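4.2 Block handling as a stand-in for tidying

Many of the chores people would like to hand over to a machine come down to picking up a small object and putting it somewhere else in a particular pose. Clearing toys off a table, sorting offcuts at a bench and standing parts in a tray all share this form. We therefore kept a block task in the Vestirard set, alongside the longer kitchen and workshop routines of Section 4.1. The arm has a two-finger gripper with a small camera mounted close to it, and the policy receives that view together with the joint readings. No overhead camera is used at test time.

The work surface is white and has little texture. This makes the blocks easy to separate from the background, but it leaves few cues for depth. Shadows are often the strongest sign of height above the table, and they shift with the arm and with the time of day. Wood grain helps a little at close range. A block near the gripper may also be largely hidden by the gripper's own body, so that the policy has to act on a partial outline.

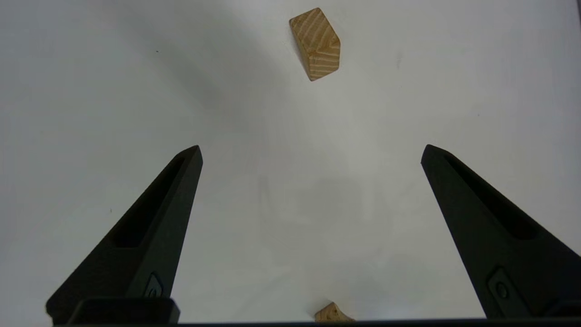
Figure 3. (a) Open gripper over the work surface, with a wooden block lying at an angle ahead of the fingers.

Approach and grasp were scored separately. An approach was counted as good if the fingers could close on opposite faces of the block without any further turn of the wrist. A grasp was counted as good if the block stayed between the fingers through a short lift and did not rotate by more than the set tolerance. Scoring the two stages apart matters for household use, where a poor approach can often be repaired with a second try but a dropped object may roll off the counter or break.

The training data consist of 1138 demonstrations recorded by teleoperation, with the blocks placed by hand between runs. We compared two policies. The first, Joteo, predicts short chunks of motion and replans after each chunk. The second, which we call Takside, predicts a grasp pose first and then follows a fixed path to it. Both were trained on the same demonstrations and given the same time limit. Each was then run for 100 trials, with starting poses drawn from a common list.

Joteo was the more reliable of the two on approach. Its errors were mostly small and were corrected as the camera came closer to the block. Takside moved faster but had no means of recovering when its first pose estimate was off, and most of its failures began with a block lying at an angle to the fingers. Once contact had been made on both sides, the difference between the policies was minor.
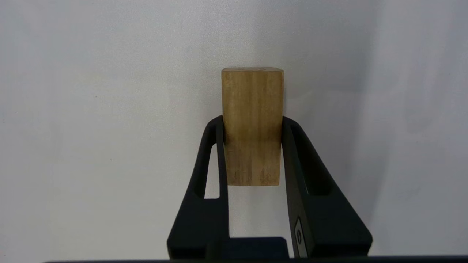 Figure 3. (b) Block held upright between the fingertips, its long axis vertical in the camera view.

Placement remains the weaker half of the task. A block held near its middle can tilt when its lower end meets the table, and neither policy has a force reading with which to detect this. We tried slowing the final descent by a factor of 4, which reduced tipping but lengthened the cycle to the point where a person would finish a small tray well before the arm did. A compliant wrist of the type used in the Arnardóttir bench tests may be a better answer, although we have not fitted one.

These results do not support a claim that the system is ready for unsupervised chores. The objects are rigid, light and plain in colour, and the surface is kept mostly clear. A kitchen counter or a shop bench offers none of these conditions for long. Section 4.3 repeats the comparison with mixed objects and a cluttered surface.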